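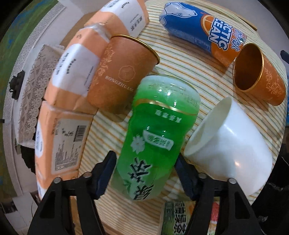 A plastic bottle of tea with a green wrapper, on a striped tablecloth.

Bottled tea is tea that somebody else has brewed, cooled, sealed and put on a shelf, sold to be drunk without a kettle, a pot or any patience. It is also called ready-to-drink tea, a phrase favored by the trade and almost never heard from anyone who is thirsty. It may be sweetened or plain, and is made from green, black, oolong or jasmine-scented leaves, or from roasted grains that are not tea at all but are shelved beside it out of habit.

Background

For most of its history tea was a drink that punished delay. Left in the pot, it turns bitter; left in the cup, it turns brown and grows a skin. Early attempts to sell it in sealed containers ran into the same trouble, and the first canned teas had a flavor that admirers of canned tea described as "canned."

Two things had to be dealt with: air and heat. Oxygen dulls the color of green tea and flattens its smell, so makers learned to drive it out of the container before sealing. Heat kills the microbes that would otherwise enjoy the drink first, but too much of it gives the tea a cooked taste, somewhere near boiled spinach. Small amounts of vitamin C are commonly added to slow the browning. This appears on the label in modest type, except where a marketing department has noticed it, in which case it appears in large type.

Production

Leaves are steeped in hot water in large tanks, usually for a few minutes. The liquid is strained, filtered, cooled and adjusted, "adjusted" being a broad word that covers sugar, flavoring, more water and regret. It is then heated again briefly and filled into bottles, either while hot, which calls for a thicker bottle that will not sag, or cold under sterile conditions, which allows a thinner one and a much more expensive room.

Unsweetened green tea is considered the hardest kind to make well. Sugar and lemon hide a great deal. A plain green tea has nowhere to hide, and drinkers who would forgive almost anything in a peach-flavored black tea will write letters about it.

Some bottlers allow a fine sediment of powdered leaf to remain. It settles on the bottom and is meant to be shaken back in. Older customers tend to regard it as a sign of quality, and younger ones as a reason to return the bottle.

Packaging

The plastic bottle replaced the can in many markets chiefly because it can be closed again. Full-length shrink wrappers are common. They shield the tea from light and give the designer the entire surface to work with, an offer few designers have ever turned down. Green packaging is usual for green tea, and leaves and flowers are frequent motifs.

In his short survey Cold Leaves, the writer Girish Maurya sorted wrappers into two schools, "the mountain" and "the garden," and complained that he had yet to find one that showed a factory. His collection of 2,171 wrappers, flattened and filed by color, was offered to the Landora Museum of Packaging, which accepted up to 31 of them.

The Sovano dispute

The best-known quarrel in the small world of tea packaging involved Sovano, a regional bottler, and its rival Grosent. In March of its second year in business, Sovano brought out an unsweetened oolong in a tall bottle with a narrow waist. Grosent followed with a tall bottle with a slightly less narrow waist. Letters were exchanged. The two firms settled on 13th December, after 29 meetings, and agreed that neither had invented the waist. Both bottles were later dropped because they fell over in vending machines.

Serving

Bottled tea is normally drunk cold, straight from the bottle or poured into cups when company is present. In Japan and some neighboring countries it is also sold warm in winter, from heated cabinets. Warming a bottle at home is less advisable, as many are not built for it -- a fact usually printed near the recycling mark, where it is seldom read.

Once opened, unsweetened tea should be kept cold and finished within a day or so. Bottles abandoned in cars do not improve.

See also

Barley tea
Canned coffee
Oddsson cap
Vending machine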